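Folding fleece and other napped garments for storage without creases
Posted in Household Textiles -- 3 replies

Meenakshi Shukla

I am responsible for the clothing supply at a small residential home with 28 beds. Residents' heavier garments, most of them brushed or fleece-like, are folded on the bed after laundering and then placed in drawers. Two difficulties have been reported to me. The first is that the thicker pieces do not remain folded and open again before they reach the drawer. The second is that a line remains across the front of the garment after several weeks of storage, particularly on darker colors such as maroon and navy.

Staff currently fold each garment in half lengthwise, then in half again, and press it down firmly with the forearm.
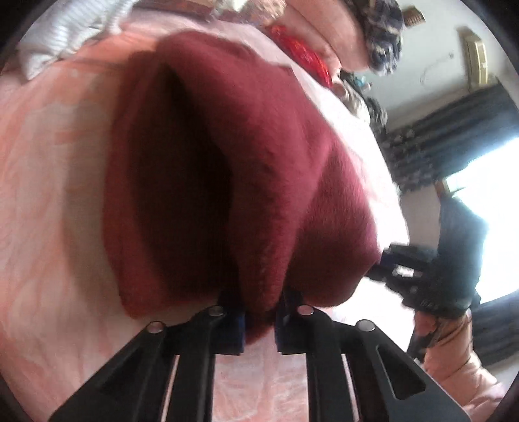
I should be grateful for guidance on whether the pressing should be discontinued, and whether a mattress is a suitable surface for this work at all. We do have one table available, but it is 64 inches long and is shared with the sewing group. Rolling has also been suggested. I would prefer a single method that can be written into our procedures and followed by every shift.

Olaia Carrasco

The pressing should be discontinued. A brushed surface has a nap, and sustained pressure flattens it along the fold. The line your staff observe is in most cases flattened nap and can be raised again with a soft clothes brush and a little steam held above the cloth. The iron itself should not touch it, and the care label should be consulted before any steam is applied.

With regard to the folding, the following sequence has served well in the linen room I supervise:

Lay the garment face down and smooth it from the center outward with the flat of the hand.
Bring each side in toward the middle so that the edges meet without overlapping.
Fold the sleeves, if any, straight down along the back.
Fold up from the hem in thirds.
Turn the garment over and place it in the drawer with the last fold at the bottom.

Thirds produce a softer bend than repeated halving, and the front of the garment is left without a center line. A bed is acceptable provided that the cover is pulled tight beforehand. On a loose cover the lower layer shifts while the upper one is being folded, and thick cloth then stands up in the middle instead of lying down. A table is preferable for larger quantities.

Stacks should be limited to what the drawer holds without being forced shut.

Girish Awasthi

Just roll them. We roll everything and have had no complaints.

Pramila Chaudhary

I agree with Ms. Carrasco on the sequence but would add one point. Garments must be fully dry at the seams and cuffs before they are folded -- these parts hold moisture longest, and a fold made in damp fleece is considerably harder to remove. We allow 14 hours on an open rack in the winter months.

Rolling is suitable for short-term storage and for travel. For drawers that are opened daily by several people, I have found that rolled items come undone when the one beside them is taken out.

Meenakshi Shukla

Thank you. I shall revise the instruction accordingly and ask the night shift to try folding in thirds first. Could Ms. Carrasco advise whether the same sequence applies to hooded garments?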